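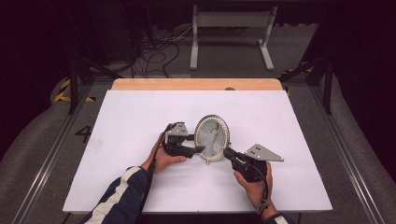
Do CE credits from a vendor course count toward renewal if the course wasn't pre-approved?

Only if you file for individual review before your cycle closes. Otherwise they sit in your record as zero.

Posted by fshearer_RT
That's the short version from my state society anyway. Asking again in this thread so people can add their own, I got three different replies in the old one and it's locked now. Background — I did the Hundden CT applications course last June, two days, 16 hours on the certificate. Renewal coming up. Portal shows nothing.
— Fiona Shearer, CT/general

Reply by nightshift_mo
16 hours on the certificate doesn't mean 16 credits. Check if it says contact hours. Mine did and I got knocked down for the lunch and the sales bit

Reply by dj_xray
Vendor courses are usually fine if the vendor bothered to apply. Hundden did for MR, not sure for CT. Email their education people, ask for the approval number. If they can't give you one within a week there isn't one.
Damian Jakubowski

Reply by fshearer_RT
Emailed twice. First reply was a brochure. Second one was someone asking what scanner we have.

Reply by kVp_kate
Disagree with the answer at the top a little. My society lets you file after the cycle closes, there's a late fee. Cost me $200 but they took it. So "zero" is too strong depending on where you are.

Reply by dj_xray
Late fee is for late paperwork on approved courses. Individual review is a different form. Seen people mix those up and lose the fee AND the credits.

Reply by kVp_kate
Well I have the letter in front of me and it says individual review, late. So

Reply by dj_xray
Fair enough, then yours is more generous than mine. Which one?

Reply by kVp_kate
Bornel region. They changed it after the last general meeting I think, used to be strict.

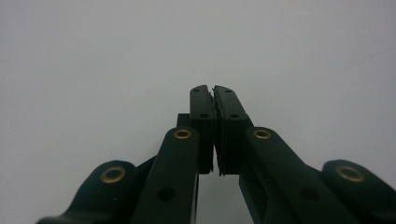
Also for the review itself you want the agenda with times on it, not just the certificate. And the speaker bios. They sent mine back the first go becuase the agenda had topics but no times. Second go I typed the times in myself and had the instructor sign the page, that was accepted.

Reply by nightshift_mo
Instructor signing is a good tip. Mine left the company lol

Reply by old_darkroom
Membership 178 here, that's how long I've been around. We used to do all of this at the Odar weekend, one room, bad coffee, everybody got their credits stamped by hand and went home. Now it's a portal and a pdf and a reference number. Dues were a lot less too.

Reply by kVp_kate
Dues went up to $400 in our region if you want the liability cover bundled. I don't, hospital covers me. But you can't unbundle it online, have to call.

Reply by dj_xray
I'd keep your own cover. Hospital policy protects the hospital. Different thread though.

Reply by nightshift_mo
nah been fine for years without it

Reply by fshearer_RT
Ok back to credits please. Does the Rutkowska webinar series still count? Thinking I'll just do those as a backup and stop chasing Hundden. I need eight more if the CT course gets thrown out.

Reply by old_darkroom
Still approved last I looked. One credit each, quiz at the end, you need the code they flash up halfway thru. Don't go make a sandwich.

Reply by kVp_kate
The dose one and the peds one are good. Skip the positioning refresher unless you're desperate, same slides as two years ago. Cap on webinars though — half your total, at least in Bornel.

Reply by dj_xray
No cap in mine. Again, ask your own society and not us. In writing.

Reply by fshearer_RT
Update, Thursday, March 2, 2023. Hundden finally answered, no approval number for CT, only MR, so Damian was right. Filed for individual review this morning with the agenda (times typed in, instructor signed, thanks Kate). Letter says up to six weeks. Doing two webinars this weekend just in case.

Reply by nightshift_mo
six weeks means nine. keep the confirmation email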